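Mon 28 June
By Märta Lundgren

Evangelia Sfakianakis had a spreadsheet open when I got to the Restier office, and most of our conversation was about what was in it. She plans equipment purchases for the company, which is working on a robot that folds laundry in people's homes.

The big line this year is hand-held grippers. Her first request was for 14 of them. She got three.

"I asked for too many," she said. "We didn't have the people to use 14. Three is what we can keep busy until August, and then I go back and ask again."

The grippers go out to homes, where workers use them on ordinary clothes. Pants are on the list every week, along with towels and shirts. Sfakianakis said a bench in the office would be cheaper to run, but the robot is supposed to work on beds and couches, so that is where the money goes.
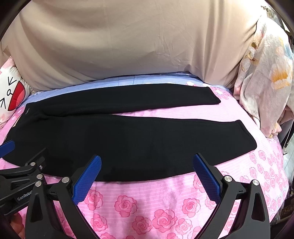 Fingertip pads are the item she underbudgeted. She now sets aside $55 a month for each gripper to cover pads and screws, and keeps that money apart from repairs.

"If it's in with repairs, somebody spends it on repairs," she said.

She had two quotes for carrying cases and chargers, one from Steiner and one from Volla. The Volla quote came to $915 and included shipping. Steiner was lower until she added the freight. She hasn't signed either one.

I asked about the robot arms themselves. Those are in a separate plan, called Istetti, and she would not give me a total.

"I don't want to buy arms this year," she said. "The prices we were shown are good for up to three months, and I'm fine with letting them run out. I'd like to know what we need first."

Her next budget meeting is in August. She plans to ask for more storage, and for a second person to handle the orders.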